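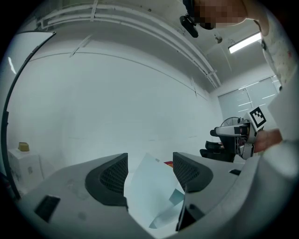 Two-handed paper folding: jaws closing on their own after release, and one pinched finger

Reading time: 4 min

pocketsprocket
Hi all, long post, sorry. We've been doing paper folding with a pair of hand-held grippers at our Stiltham place, one in each hand, and then the recordings go off to train the two-arm setup. Pick up the sheet, pass it across, fold, crease, put it down. It's been lovely and dull for weeks, which is how I like it!

Then on Tuesday's batch (well, the batch before the last one, I lose track) the arms started doing something nasty on playback. The left one lets go of the sheet, backs off a bit, and then shuts again hard on nothing. I went in to pull a scrap of paper out from between the pads, because as far as I was concerned it had let go, and it nipped the end of my finger. No blood, just a black nail and a lot of swearing. The drives were still on. I know. I KNOW.

I've been through the recordings for that batch and there are 17 where the jaw width goes open, then closed, then open again in the space of a blink, and I'm certain none of us squeezed twice. So the arm is only copying what it was given. What I can't work out is where the extra squeeze is coming from. Anyone seen this on paper? It has never once done it on the block tasks.

gantrygoose
Before anything else, why was your hand in there with the drives live? Fix that first and then worry about the data. We have a rule that the stop button is in before anybody crosses the tape, and it doesn't matter if it's a scrap of paper or a screwdriver.

pocketsprocket
Fair, and I'm not arguing. There's a new line on the door sheet as of this morning.

Blunt_Chisel
My money's on width tracking. If you're reading how far the jaws are open from the picture and not from an encoder, a sheet of paper is about the worst thing you could hand it. It flops, it shines, it gets in front of whatever you're tracking, and the software guesses. It guesses "closed" for a few samples and there's your phantom squeeze. Blocks don't flop, hence no trouble on blocks.

What does the confidence column say on those recordings?

pocketsprocket
Oh that's a good thought. I've never looked at the confidence column, I didn't know we kept it! Will dig tonight.

mothballed_mike_2
Going to disagree with Chisel. We had this exact thing and it was the pads. We'd put Skemetti soft pads on and they grab paper so well that the sheet doesn't drop when you let go, it clings to one side. So the person, without thinking, gives a little squeeze and release to shake it off. You swear blind you didn't do it. We filmed ourselves and every one of us was at it, me worst of all. It's a real squeeze and the arm learned it properly.

Blunt_Chisel
A real squeeze takes longer than a blink though. He said a blink.

mothballed_mike_2
People say a blink when they mean anything under a second. Numbers please!

pocketsprocket
"She", but carry on :)

Right, I've been through them with a cup of tea and a ruler on the screen (don't judge). Our logging runs at 60 samples a second. In most of the bad ones the jaw reads shut for 4 samples, and the confidence falls off a cliff in exactly those 4. So Chisel, have a biscuit. BUT in 9 of the 17 it's a much longer dip with the confidence perfectly healthy, and when I watched them back I can see my own thumb go. So Mike, you have a biscuit as well, and I take back what I said about being certain.

gantrygoose
So two faults on top of each other. That's a horrid one to chase. Well done for splitting them.

nettle_and_dock
Does your lot filter the width before it goes to training? The Nadeck export has a smoothing box that's unticked by default. It would have eaten the short ones. It won't touch the thumb ones, and I'd be a bit wary of it anyway as it also rounds off quick releases, so your arm gets slow at letting go and then it drags the paper. We went through a whole February of dragged paper.

Blunt_Chisel
Please don't smooth over a tracking dropout. Throw those samples away and fill the gap, or throw the whole recording away. Smoothing a wrong number gives you a slightly less wrong number that looks convincing.

nettle_and_dock
In a perfect world, yes. Some of us have one person and one afternoon. A median filter over a few samples isn't the end of civilisation.

Blunt_Chisel
It's the end of mine.

keelhaul
Reading with interest, we're setting up the same job on the Nomura project and hadn't thought about paper sticking at all. Did you change the pads in the end?

pocketsprocket
Not yet. What I've done so far: binned all 17, put in a check that flags any recording where the jaws shut twice with nothing to pick up, and lowered the closing force on the left arm so it can't bite like that again whatever it's been taught. Retraining overnight. I'm also making everybody hold still after letting go and wait for the sheet to fall by itself, which feels very silly when it's hanging off one pad and you're stood there like a waiter.

mothballed_mike_2
Chalk dust on the pads. Tiny bit, wipe it off again. Cheaper than new pads.

gantrygoose
Don't put chalk anywhere near the linkage or you'll be back with a different thread. And lower force is good, but check it with the stiffest card you use or it'll start dropping things halfway through a pass. Dropping is better than biting, mind.

pocketsprocket
Hadn't thought of the card. Adding it to the list, will report back when the new run's been tried (with the button in, goose, promise). Nail is now purple.

Last updated: February

Related threads
Paper drags on release after Nadeck export
Skemetti pads: how often do you change them?
Stop button placement for two-arm benches
Sheet slips during hand-to-hand pass
Jaw width jumps when tracking is lost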